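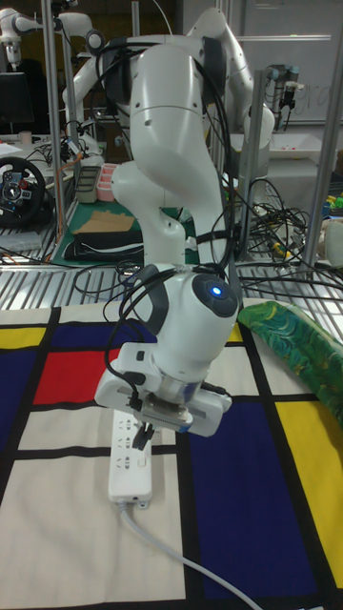

Can I bring my own objects for the arm to try?
Bring up to two small household items and hand them in at the desk when you arrive. Nothing sharp, and no liquids.

Surnesetti Bench Arm: demonstration visits

The Surnesetti is a white tabletop arm with a two-finger gripper, sold and supported in the UK by Diritz. You can book a visit to our Hastport workshop to see it handle everyday things such as power strips and folded cloth before you decide to buy or hire.

What happens on a visit

A visit lasts 20 minutes per bench. An operator runs one task from start to finish, then repeats it with the object moved or turned. After that you may choose the next position yourself. The patterned tablecloth stays on unless you ask for a plain one.

Sockets and power strips are handled unplugged from the mains.

Next open day

20 November 2025, Hastport workshop, Unit 7. Places are limited to 18 per session. The June open day filled early, so please book ahead. Visitors under 16 must come with an adult.

Hire and purchase

Hire starts at £200 a day, including the arm, gripper, cables and a bench clamp. Delivery is extra. Purchase prices are given by written quote.

The Xiong fingertip set, for thin or slippery items, is sold separately and can be tried on the day if you mention it when booking.

Parking is behind the building. The workshop is on the ground floor and has step-free access from the car park.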